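About Kemmont Table & Kitchen

Kemmont started with a cupboard that wouldn't close. Usha Warrier had moved into a small apartment on Liew Street with more bowls than shelves, and she spent most of one January working out how to live with all of them. Some went inside others, a few went to her sister, and the ones that were left came out onto the table and stayed there, because she found she used them more when she could see them. Friends started asking where she'd bought this or that, and then whether she could find one for them too, and after a while it seemed silly not to have a shop.

We opened our doors on January 20, 2018, in a former shoe repair place with one good window and a floor that sloped toward the back (it still does, and if you drop a cherry tomato you will find it by the back wall). Herman Yusof built the shelves and has been with us ever since. He is the person to ask about wood of any kind, and he will happily talk you through the care of a salad bowl for as long as you're willing to stand there.

We sell plain, useful things for the table: bowls mostly, and then the cloths, spoons, sticks and small trays that seem to gather around bowls. We carry 230 items at the moment, which is more than we ever meant to, and every one of them has been used at home by at least one of us before it goes on a shelf. Larasati Tjoa does most of the choosing now. She has a soft spot for quiet colors, the sort of lilac or gray or washed pink that sits nicely beside pale wood and doesn't fight with the food. 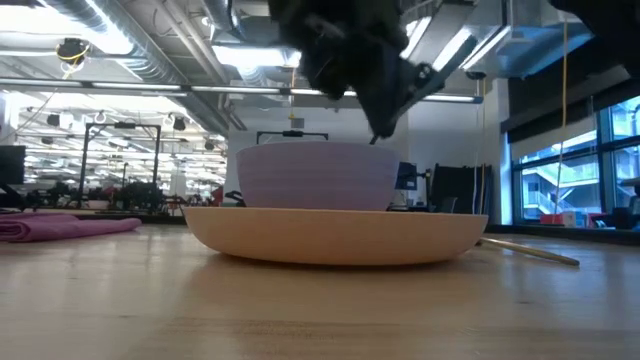

Nesting is still at the heart of how we think about a kitchen. A wide, low bowl takes up a lot of room, and most of that room is air, so you may as well let it hold something. Put a taller bowl inside it, leave it out on the table, and you have fruit in one and nuts in the other, or bread around the outside and a dip in the middle, or nothing at all in either until supper. Two bowls that get along will save you half a shelf. We're always glad when customers bring in a bowl from home and try it against ours to see what fits, so please do, and don't be shy about it!

The same goes for towels. We fold ours softly and keep them within reach of where we're working, and we think a good cotton towel ought to be washed and used until it's thin. Sekar Wijaya, who runs our workroom on Nondside Avenue, hems the Clotinard line there and will mend any towel we've sold you for the price of the thread.

The workroom is also where we hold our table evenings. We take up to 20 people at a time, and we spend a couple of hours on setting a table with what you already own, oiling and looking after wooden pieces, and folding cloth so that it stays folded. Eustaquio Camacho makes soup. There is no test at the end and you're welcome to bring your mother, as many people have.

A few practical things, while we have you. Wooden bowls should be washed by hand and dried right away, and never left to soak. If yours has gone dull or feels rough, bring it by and Herman will look it over at no charge. Gift wrapping is free and done in brown paper. We ship small orders, packed one inside another with paper between, and we'll take back anything that arrives chipped.

You'll find the shop at 67 Liew Street, with the workroom a short walk around the corner. Come in and pick things up, turn them over, and stack them however you like. We'll put them back later.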